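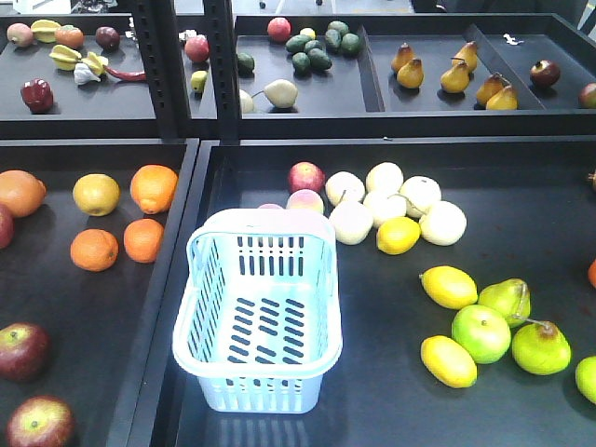

Radosław Jasińska wants to know what the thing costs in year three, and so far none of the sales people he has asked will put it in writing.

That question is the job. Urbańczyk is hiring an Equipment Planner (Automation), based at our Fostthorpe office, with regular days at the Irkcombe store.

Posted 11/10/2026 by Mansa Boateng

Print this page | E-mail this page

We sell fruit and vegetables. We have been told that robots can pick produce orders into baskets, pears and lemons included, without bruising them. Maybe so. We have sat through 2 demos and came away with more doubts than we brought. Before any money moves, we want someone to work out whether we should buy, lease, wait or forget it.

You will:
- build a five-year budget covering service contracts, spare parts, software fees, training and downtime
- write the test plan for the Lovska trial (600 baskets, mixed loose produce, our trays, our store hours)
- read contracts closely and mark what is missing
- report to Yen-ting Tsai, who will argue with you

You should have bought or budgeted for equipment that had to earn its keep, and be able to name a purchase you talked someone out of. An engineering degree is fine but not required. If your resume says "transformation," please explain what changed and what it cost.

Full time, 17 paid vacation days plus public holidays. No bonus is tied to a purchase going ahead.

Send a resume and one page on a machine that let you down. Quote job 266.

Contact: Mansa Boateng, Hiring, Fostthorpe office | © Urbańczyk | Back to top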